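Ticket 293: brackets won't sit flush on slotted panel
Product: Zandham slotted wood panel with metal brackets
Opened by: Diệp Phan
Assigned to: Trí Quách
Status: waiting on parts

Entry 1, Diệp, 9:10 a.m.
Hi Trí! So I'm putting the Zandham together in the Darport room and I'm stuck on the brackets already. The black end is supposed to drop into its slot in the wood and stay there, right? Mine go in fine, but when I give them a little tug a couple of them lift right back out. I've tried swapping them around (twice) and it's always the same two slots that are trouble, so I'm guessing it's the wood and not the metal. Is there a left and right to these things?

Entry 2, Trí, 9:42 a.m.
No left or right, they're all the same. Can you run your fingernail around the inside of the two bad slots? The last batch we got from Skuvach had some fuzz left in the cuts and it keeps the end from going all the way down. 

Entry 3, Diệp, 10:25 a.m.
Oh wow, yes, fuzz! I picked out a fair bit with a toothpick. All four are back in along the top edge of the light panel, next to the black upright.
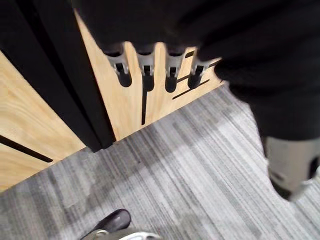 Entry 4, Trí, 11:05 a.m.
Great, same panel I had in mind. The long slot going down and the short slanted ones can wait, leave those alone for now. Do the tug test again, and if one still lifts, put a strip of tape 10 mm wide around the black end and push it back in.

Entry 5, Diệp, 1:30 p.m.
Tape fixed one of them! The other is still a bit wobbly, and I'd rather not hang anything on it. Could I get a new bracket to try, just to rule it out?

Entry 6, Trí, 1:48 p.m.
Sure thing, I've asked Vasić for two spares, part 37. Leaving this open until they get here.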